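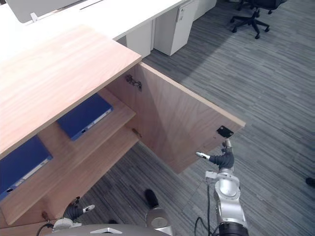

Ticket 390 — water pump keeps cutting in overnight
Status: open, waiting on customer

Hi again, me with the Gravier. Sorry for the long message, but I've been round and round this one and I'd rather give you the lot in one go.

The pump (it's the Ladine one you fitted when you did the van) has started running by itself. All the taps are off, everyone's in bed, and then brrrp, for a second or so. It did it twice an hour on our last trip to Haltcombe, always worse after midnight, or maybe that's just when I'm lying there listening for it!

What I've tried so far:

Filled the 19 litre container right up, in case it was sucking air. No change.

Wrapped kitchen roll round every joint I can reach under the sink and left it overnight. Dry in the morning.

Swapped the 5 amp fuse for a new one, which I know wasn't very scientific.

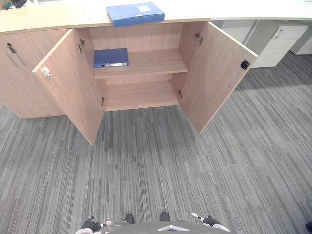

Then I shut the little tap on the pipe that feeds the outside shower, and it went quiet. Lovely. Opened it again the next night and it was back by the time I'd brushed my teeth. So I'm thinking the shower end is letting pressure go somewhere, but the box it sits in looks dry to me and the hose isn't dripping.

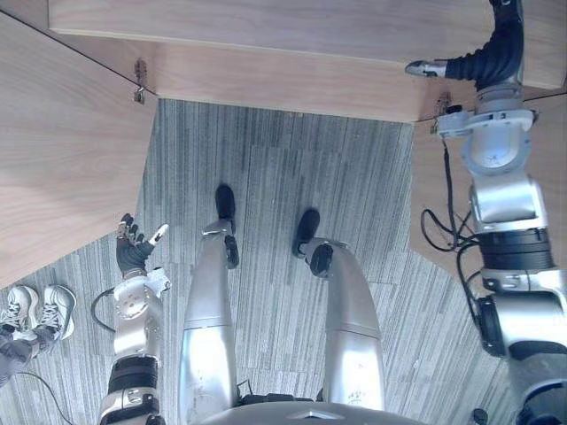
Grey carpet under the edge of the desk.

Update, 9.40 pm: took the shower head off altogether and put the blanking cap on. Pump ran once in 2 hours, so better but not cured. Could it be the valve inside the pump as well? I had a look on the Lambert owners' page and one chap had the same noise in November after a hard frost, and his was the valve. We didn't drain ours down properly last winter — my fault, I know, you did tell us.

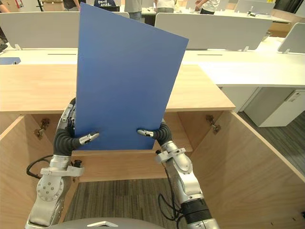
Blue board held upright, with the open cabinet below.

Update, next morning: still holding with the shower tap shut, so we can carry on using the van for now. Could you post me the seal kit and a new valve, please, and tell me which way round the valve goes? I'm happy to fit them myself, but if the whole pump needs to come out I'll bring it in to you. Any morning suits me.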